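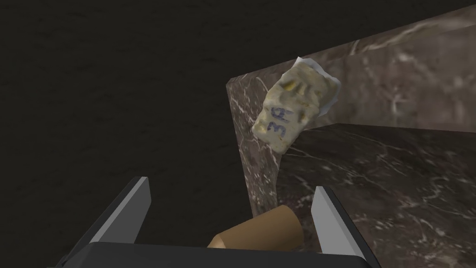 Volodymyr Kravets reckons the new rear tyre is worth two places on its own, and he told me so before I'd got my gloves off. He had it from Ortner, who sell the tyre. I said I'd believe it when I saw it on a timing sheet with somebody else's name at the top.

22 September 2022

Second day of practice at Piststead. Cold first thing, then a nasty little crosswind down the back straight that everybody blamed for everything. I was eleventh in the morning and ninth after lunch, and already people are talking about ninth as if it were a trend. Two places, yes. Volodymyr came and held up two fingers at me across the garage. But three riders who were ahead of me this morning went out on old rubber in the afternoon and never pushed, so what have I gained, and from whom?

The bike does turn better. I'll give them that much. Into the long left it stopped running wide, and I could get back on the throttle earlier without the rear stepping out. Whether that's the tyre or the softer spring Inna Holovko put in over the lunch break, I couldn't tell you, and neither could she. We changed both at once. I asked why, and was told there wasn't time to do them separately. There's never time to do them separately. We'll turn up at Kendavcombe with the same two questions and a different set of bumps.

Top speed is supposed to be 295 now. Prostent's man says 300 is there if I tuck in properly, and he says it every round, to every rider he supplies, so either we all sit up like postmen or his exhaust isn't doing what it says in the brochure. I did tuck in. My neck is telling me all about it tonight.

Orest Prokopenko was quickest again and looked bored doing it. He stopped by to ask how my wrist was, which was decent of him, I suppose, though he had a good long look at our front forks while he asked. The wrist is all right. It's been all right since February, give or take the mornings, and I wish the team would leave it out of the press release. Today's has me "encouraged by solid progress". I said "fine" and then I said "windy". Omolara Igwe writes these things and she's good at it, but I read them sometimes and envy the chap, he's having a much better season than I am.

Long talk with Aranka Barta about next year. She says there's an offer coming. She said that in February as well, nearly word for word. I asked whether there was anything on paper and she said these things take the time they take. She's usually straight with me, so I didn't press it -- but I notice she didn't answer either.

Tomorrow we go back to the old spring and keep the new tyre. I had to argue for it. Volodymyr sulked, then agreed, then told Inna it had been his idea all along. If the bike still holds its line through the long left I'll say so and buy him a pint.

Soup from the van for supper, not hot. Rang home, no answer. Must ask Inna about the rear brake lever, it's sitting too high again and I keep forgetting once my helmet's off.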